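Section 4. Setting Up the Wall Frame and Countertop Stand

Before you start, read Section 2 (Safety) and check the contents of the box against the parts card. The Orna display frame can be hung on a wall or stood on a counter. Both methods use the same back plate.

You will need a pencil, a level, a Phillips screwdriver and a soft cloth. The wall screws and plugs are in the small bag marked Zistidura. Do not use screws from another kit.

4.1 Choosing a spot

1. Pick a place out of direct sun. Strong light fades prints and makes the front cover warm.
2. Keep the frame at least 40 inches from a stove, heater or sink.
3. If you plan to use the stand, check that the counter is level. Stone, tile and sealed wood are all suitable. Wipe the surface and let it dry before you put the stand down.

Note: On polished stone, leave the rubber feet on the stand. They can be replaced (see Section 9) but the stand should never be used without them.

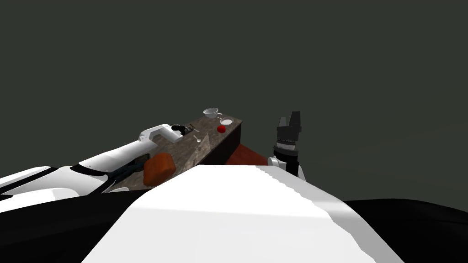 4. Leave a gap of 7 inches behind the stand so that the rear leg can open all the way.
5. Keep the area clear of cords. The frame has no power supply and does not need to be near an outlet.

4.2 Loading a print

1. Lay the frame face down on the cloth.
2. Turn the four clips outward. If a clip is stiff, turn it with the flat of your thumb. Do not pry it with a screwdriver.
3. Lift out the back plate and the spacer card.
4. Put the print in face down, then the spacer card, then the back plate.
5. Turn the clips inward until they click.

Caution: The front cover is thin acrylic. Do not press on the middle of it, and do not clean it with ammonia or alcohol. Water and a drop of dish soap are enough.

Prints on heavy paper may not leave room for the spacer card. In that case leave the card out and keep it with this guide.

4.3 Hanging on a wall

1. Hold the paper template against the wall and check it with the level.
2. Mark both holes with the pencil.
3. Drill the holes and push in the plugs until they are flush. For wood studs, skip the plugs and drive the screws straight in.
4. Drive the screws, leaving the heads just clear of the wall -- the thickness of a coin is right.
5. Lower the frame onto the screws until it stops, then let go slowly.

If the frame leans to one side, lift it off and turn one screw a half turn. Do not bend the hanger.

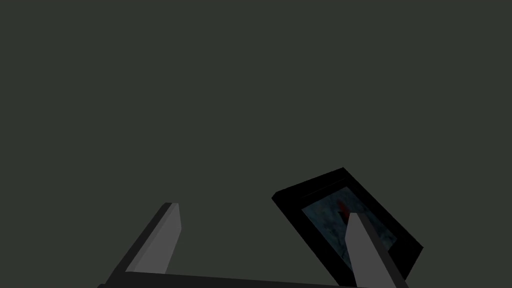 Figure 4-2. Picture frame held at a tilt.

4.4 Using the countertop stand

1. Slide the stand into the slot on the back plate with the Flurness label facing you.
2. Push until you feel it catch.
3. Open the rear leg fully. A half-open leg can fold without warning.
4. Set the frame down with both feet and the leg touching the counter.

Upright and sideways prints use different slots. To change from one to the other, press the tab, pull the stand out and turn the frame before you slide it back in.

Caution: Do not hang anything from the frame or lean other frames against it.

4.5 Replacement parts

Clips, feet and spacer cards can be ordered from any Zinchenko dealer. Give the part number from the card, for example 91 for the rubber feet or 800 for the full clip set. Screws and plugs are sold only as a bag.

Section revised November 1, 2020. Continue to Section 5 for joining two or more frames.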